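Progress report to Parsons: Gikivitz two-arm cable handling software
Reporting period: January to March
Prepared by Lesia Dmytriv, Elutov

Summary

We are on schedule for the two main software items, a little ahead on one of them, and behind on documentation. The big news is that both arms now run from a single planner. When we wrote to you last, each arm had its own and they took turns, with a lot of waiting in between. Watching them work at the same time for the first time was a very good Thursday for all of us at Tomham!

Planning and control

Kekeli Nartey rewrote the planner over the winter so that it treats the two arms as one system. It now looks for a path for both together and slows one arm down if the other needs the space. The old version simply froze the second arm whenever the first one entered the shared part of the table. That freeze was safe and very easy to reason about, so we have kept it as a fallback mode and it can be switched on from the settings file.

The control loop has changed less. Imogen Rowbotham found that the wrist on the left arm was overshooting at the end of fast moves — a small error, but enough to spoil an approach to something as narrow as a plug. She traced it to a filter setting that had been copied over from the right arm and never changed. We also moved the gripper commands into the same message stream as the arm commands, and the odd delays we described last time are gone.

Perception

The cable detector was retrained on 821 labeled images, all from our own wrist cameras. It now gives us two things where it used to give one: where the plug head is, and which way the cable leaves it. The second matters more than we expected when we wrote the proposal. If the planner knows which side the cable is on, it can choose a grasp that keeps the fingers clear of it.

We ran 127 pick attempts with the new detector, on plugs of several colors and with the table lights left alone between runs. Of these, 11 failed. Most of the failures were bad estimates of the cable direction, and Imogen has the logs sorted so that we can replay each one against the next version. We are really pleased with this result, and we would like to double the number of attempts before we quote it outside the project.

Glare is still our main worry. A pale table under a bright lamp can wash out part of the view, and the other arm passing close to the camera takes away a good deal more.
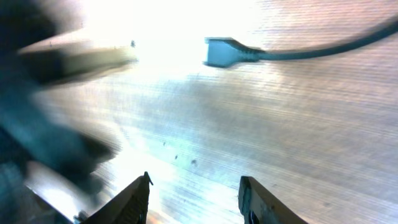 Kekeli's answer is to let the planner tell the detector where the other arm is going to be. The detector can then ignore that region and hold its last good estimate of the plug until the view clears. A first version is running in simulation, and we hope to have it on the real arms by May.

Tooling

Darren Clegg built a replay viewer that lines up camera images, joint positions and planner decisions on one timeline. It has changed how we work. Questions that used to eat an afternoon now take a few minutes, and it loads a 2,000-step run without complaint.

Behind schedule

The operator guide is half written. Terence Tunstall has taken it over from me and will send you a draft in April. The calibration script still needs someone to type in the table height by hand, and we want that fixed before the guide describes it.

Next period

Move the shared-view work onto the real arms. Repeat the pick test with the lamp in three positions. Start on plugging in, which will need force readings that we do not log yet. No change to the budget is requested.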